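How to Paint a Dark Room and Still Find the Door

Every May I get letters from people who painted the den black and now feel like they live in a boot. It can be saved, mostly with patience and better bulbs.

Start with a sample patch. Leave it up for 10 days and look at it at breakfast, when all paint is at its worst. Then wash the walls, sand the shiny bits, and prime with a gray primer. White primer under black paint means a third coat and some language.

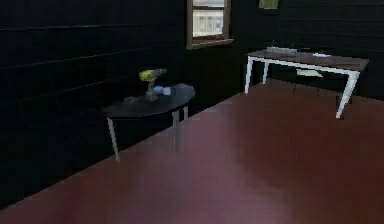 Dark walls, reddish-brown floor, brown window frame.

Roll from the top down and keep a wet edge. If you stop for a sandwich halfway across, the wall will remember it. Two coats, a night apart.

For light, use warm bulbs and put them low. Ceiling lights on black walls give you a very nice view of the ceiling.
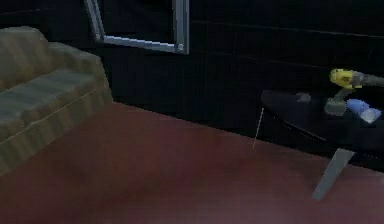 A striped sofa in muted olive-beige against a nearly black wall.

Save the leftover paint and label the can. "Black" is no use as a label. I own four of those.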